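A Friday at the Brunner pottery open day

46 shares · 7 comments

I'd been meaning to get to the Brunner open day for years, and this November I finally made it. What a treat! The pottery sits at the end of a lane behind the old dairy, and by 10 in the morning the yard was already full of people in wellies, all of us trying to work out where the tea was.

Hubert Mayrhofer took our group round. There were 16 of us squeezed into the clay store, which smells wonderfully of rain and cellars, and he talked about throwing with such pleasure that we ran over before we'd even reached the wheels. I had a go (of course I did) and made a sort of leaning ashtray. The woman next to me made a proper bowl at her first try and I'm still a bit jealous.

Glazing was the part I liked best. Divina Tolentino mixes the colours herself and keeps test tiles going back years, every one with a scribbled note on the back. She let us dip our own tile in two glazes and warned us that what looks pink in the bucket may come out green — or brown, if the kiln is in a mood. 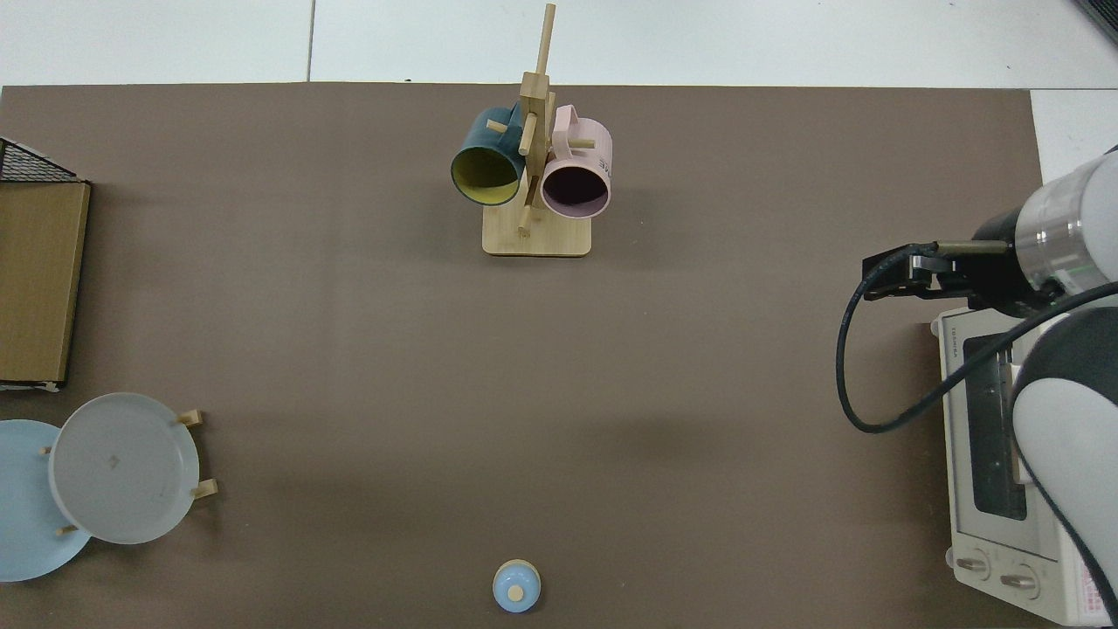
The kiln shed was roped off while the big one cooled, so we peered in from the doorway. After that came soup and very good seeded bread, then a wander round the shop, where I spent far more than I'd planned on a butter dish.

They post the tiles out once they've been fired. Wrap up warm if you go, as the clay store is freezing, and park at the dairy end of the lane.

7 comments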